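Slide 4. Hanging plan, Drundura group show

Main gallery: Uibo's three large canvases go on the north wall, centerline at standard height. Surface is oil over acrylic ground, unvarnished. Raking light shows the scraped passages, so keep the spots off-axis.

Mention the loan term here. Works return in February.

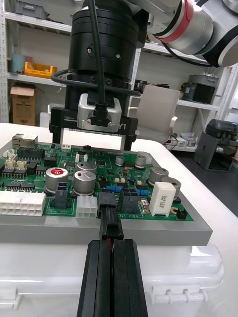
Slide 5. Alitano works on paper. Light-sensitive, limit 30 lux. Hoven prints share the room and the same limit. Pause for questions on framing.

Slide 6. Catalog. Print run 2,000, essay by Urmas Vaher. His argument: the painters borrow from stage design, mainly in how they flatten depth. Read the second paragraph aloud, then go to the floor plan.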